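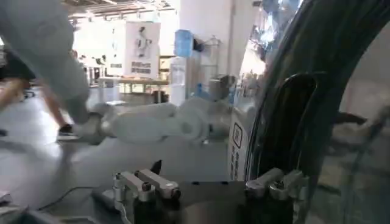 What does the general manager of a summer collegiate baseball club do?

The general manager of a summer collegiate club handles the business side of the team, including staffing, sponsorship, ticketing and host families, and usually does whatever is left over as well.

3. Division of Labor in the Front Office

3.1 Job titles and the work behind them

Summer collegiate clubs borrow their titles from the major leagues and very little else. The Stellow League, founded in 2000, asks each member club to name a general manager, an assistant general manager and a director of operations before opening day. In our sample of 23 clubs, all had filled the first post on paper. The other two were often held by the same person, and at Curnholm all three were, which made for short staff meetings.

We asked each front office to keep a work diary for one homestand. Entries were coded into 20 task types, drawn up beforehand from the league handbook and revised when the handbook proved to have no opinion on tarps. A task was counted as "executive" if it involved contracts, budgets, sponsors or the hiring of coaches, and as "operational" if it involved the ballpark, the players' daily needs or the public. Coders were told to leave out time spent waiting for the rain to stop. They objected, with some reason, that this removed most of the Nirnberg diary.

3.2 Results

Executive tasks took up 41 percent of the general managers' recorded hours. The managers' own guesses, collected before the diaries began, were a good deal higher. The gap was widest among those with the longest tenure, who seem to have stopped noticing that they unlock the restrooms.

Operational work fell into two lumps. One was game day itself: gates, concessions, the on-field contests between innings, and the public-address script. The other was the players. Rosters are made up of college athletes who live with local families, and the club stands behind every arrangement – airport pickups, meals on the road, uniforms, and the occasional call to a parent who would like to know why a shortstop is batting ninth. Laundry (Figure 1) appeared in the diaries of general managers at clubs large and small, and attendance did nothing to predict it.

Figure 1. Front-loading washing machine, door partly open.

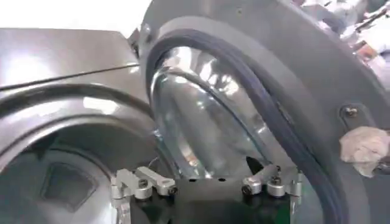 Clubs that shared a ballpark with a high school or a town recreation department reported fewer hours on field care, as expected, and more on correspondence about field care, which we had not expected. The total came out nearly the same. Jabłońska Park, used by two clubs in the sample, produced the longest chain of messages in the study. It concerned a rake.

3.3 Limits of the diary method

Diaries reward the tidy. Two general managers wrote theirs up in September, weeks after the season closed, and their days are suspiciously round. We kept these entries but ran the totals with and without them, and the order of the task types did not change. A harder problem is that a sponsor lunch eaten in the concession stand during batting practice can be coded either way. We coded it as executive if a contract was discussed and as operational if the general manager was also selling the hot dogs.

We use cookies to improve your reading experience. By continuing to browse this site you accept our cookie policy. Accept | Manage settings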